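Divska Lodge, Zivville: Review

Stayed two nights in August, lake side cabin, $175 a night with breakfast. The drive in is 90 minutes on gravel, so fill up before you leave town. Check-in was quick and the bed was firm. Hot water ran out once, on the second morning.
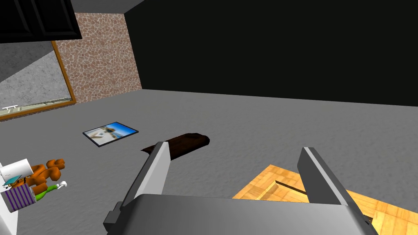 Dinner is the weak spot. The menu is short and the kitchen closes early. The guided canoe trip was well run and I would book it again. Four stars.

Rodrigo Cordero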